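Sidewalk bots on streets with parked bikes - what's your passing rule?
Posted in: Delivery Robots > Rules and Good Practice

nimri_ops
So our crew at Nimri is rewriting the operating sheet and we're stuck on one line. The old version says 3 feet of clearance from any parked vehicle, full stop. I think that's fine for cars and way too tight for motorcycles! People swing a leg out, bikes tip, you name it. I want to slow down AND move to the far side. Street I'm thinking of:

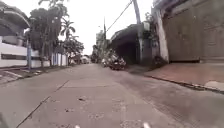 Seul-gi Jin

Two motorcycles by the right edge, open frontage right behind them, and somebody could step out of that shade any second. I'd stay left and crawl until we're past. Anyone got this in writing already?

curbcut32
We do, sort of. Ours says walking pace near any open storefront, bikes or no bikes. I wouldn't go far left on that one though. There's a gutter along that raised strip, and I've fished a unit out of one of those - not fun.

Ruba Chamoun
Disagree with both of you, sorry! Hold the middle, stay predictable. Drivers hate a robot that wanders across the road. Slow down, sure, but pick a line 30 feet back and keep it.

nimri_ops
Ok, the gutter is a fair point. But the middle puts us in the way of cars, and our sheet says keep to an edge.

Ruba Chamoun
Then I'd change the sheet :) Ours lets the operator take the middle if they log it.

curbcut32
Logging I can live with. Can you post your wording?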